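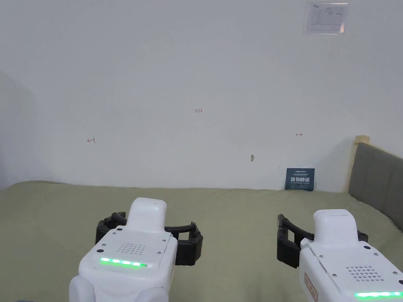
Rindetti Brings Its Free Laundry Folding Evenings to Pradcombe

PRADCOMBE, March 24, 2022 – I run Rindetti, a small home shop that sells sheets, hangers, drying racks and the other bits and pieces that laundry seems to need, and I'm so happy to finally get this news out the door. Starting in July we're holding free folding evenings in Pradcombe, and there's a little printed guide to go with them called The Bed Is Your Table. Both are about the same thing: getting clean clothes off the bed and into the drawer before you want to sleep there.

If you've bought a sheet from me you have probably heard my speech already. I don't own a folding table. I never have (where would it go?), and most of the people who come into the shop don't have one either. We fold on the bed. We dump the basket out, we pick up a T-shirt, we look for the other sock, the phone rings, and at bedtime the whole pile moves to a chair. I've lived with a pile on a chair for long stretches of my adult life, and I sell laundry goods for a living!

So the evenings are built around the bed. We'll set up real beds in the back half of the Leblanc building, each one made up with a plain sheet, and you'll fold on those at the height you'd be folding at home. Bring your own laundry if you like. I mean that – clean, please, but otherwise whatever is in the basket. We'll have a bin of shop clothes for anyone who would sooner not carry their pajamas across town.

What we'll cover

The first half is shirts. I start with short-sleeved shirts, the ones everybody has too many of, and I start with the part people skip, which is getting the thing flat. Lay it face down and find both shoulders. Pull the hem toward you with one hand while the other holds the collar. Smooth from the middle out to the sides, then go after the sleeves, which love to roll up on themselves in the dryer and will stay rolled right through the fold if you let them. Only then do you bring the sides in. It takes a few extra seconds per shirt and I promise you'll see it in the drawer.
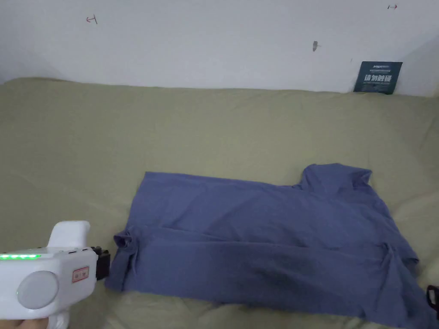
Getting it flat comes first: a blue-violet short-sleeved shirt on an olive-green sheet.

Collars get a few minutes all to themselves. A collar that's been folded badly makes a hump in the stack, and one hump turns into a leaning stack, and then you're fishing shirts out of the back of the drawer. I turn the collar down, press along the fold with the side of my hand and leave it alone. People always want to fuss with it. Leave it alone!

After a break for coffee we do the odd stuff: hoodies, kids' leggings, fitted sheets, the cloth napkins that come out of the wash looking like bark. Fitted sheets could fill a whole evening, and maybe one day they will, but for now I'll show the corner-into-corner way that I use in the shop and we'll all have a go in pairs. It's a nice way to meet somebody, standing there holding two corners of a queen-size sheet.

Then the last stretch of the night is for questions. I'd love the tricky ones. Last year a man asked me how to store nineteen identical white undershirts so the same three didn't get worn every week, and we talked about it for so long we had to be asked to leave. (New ones go in at the back. Clean ones too. Take from the front.)

About the guide

The Bed Is Your Table runs to 19 pages and fits in a nightstand drawer. I wrote it at my kitchen counter over the winter, testing each fold on whatever my family had worn that week, and it went through a lot of drafts. The early ones were far too bossy. The one we've printed has big type, plain words and a blank page at the back for your own notes, such as which drawer is whose.

We've printed 3,000 copies with Hudness, the print shop a few doors down from us, and they did a lovely job on the cover. Anyone who comes to an evening takes one home at no charge. In the store it's $5, and we'll put one in free with any sheet set while they last.

There's a chapter I'm especially fond of about choosing the sheet you fold on. It sounds silly until you try it. Dark socks disappear on a navy sheet, white ones disappear on white, and a busy print hides everything – I once lost a gray sock on a floral duvet for most of a weekend. Something plain in a middle shade is easiest on the eyes. I'm partial to olive green. Pull it fairly smooth before you tip out the basket, or you'll be folding the bed's wrinkles along with the shirt's.

The other chapter people have asked me about is the one on sorting. My way is to make no piles at all to begin with. Pick up the thing on top, whatever it is. Fold it or set it aside for hanging. Pick up the next. I know plenty of folks who swear by sorting everything into categories first, and I've included their method too, on page 11, with only a small amount of grumbling.

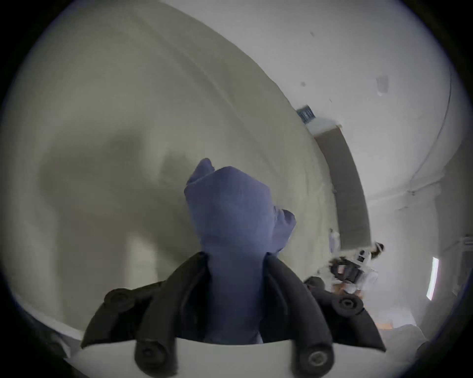
Roman Mazurek tried the first draft of the guide at home and wrote back that he had been picking up his laundry by the middle for years and then wondering why it all came out twisted. "Grab it by the shoulders. That one line was worth the read for me," he wrote. "I still don't roll my socks the way you want, and I'm not going to start."

Fair enough, Roman! The sock page says clearly that you can roll them, fold them or throw them loose in a basket. I only ask that they end up somewhere that isn't the bed.

I should say something about why I wanted to do this as a run of evenings and skip the big launch party. Folding is hard to learn from a page. I've read all kinds of books on keeping house and enjoyed most of them, and I'd still end up on the edge of the mattress with a sweater in my lap, turning the diagram around. You need the cloth in your hands. You need someone next to you to say no, the other shoulder. My aunt did that for me when I was small, at the end of her own bed, and I can still hear her telling me to stop patting the towel and fold it.

It's also just pleasant. Two of us folding in a room get through a basket quicker than I ever manage alone, and we talk the whole way. A few customers have told me they're embarrassed to sign up for something so basic. Please don't be. Grown people with good jobs and tidy haircuts have come to my counter and whispered that they can't fold a shirt. Come along, we'll have a good time.

The details

The folding evenings begin in July at the Leblanc building in Pradcombe. They're free, and there's room for up to 95 people across the whole run, so please put your name down ahead of time at the Rindetti counter. Groups are kept small and everyone gets a turn at a bed. Kids are welcome with a grown-up, and they tend to be better at washcloths than the rest of us. Wear something comfortable, as there's a fair amount of leaning over.

We'll lend out sheets, hangers and baskets on the night. Coffee and lemonade are on us. If you need a chair or a higher surface to work on, let us know when you sign up and we'll have it ready for you. Parking is on the side street, and the entrance is the green door past the loading bay.

Copies of The Bed Is Your Table are in the store now. Shops that would like to carry it can ask me about bundles. Writers and local editors are welcome to come and fold with us, and I'm happy to send a copy of the guide to anyone planning to cover it.

About Rindetti

Rindetti is a home store in Pradcombe selling bed linens, laundry supplies and simple storage. We're open most days, and you'll generally find me at the back of the shop refolding the display towels.

Press contact: ask for the owner at the Rindetti counter, or leave a note with your number and I'll call you back.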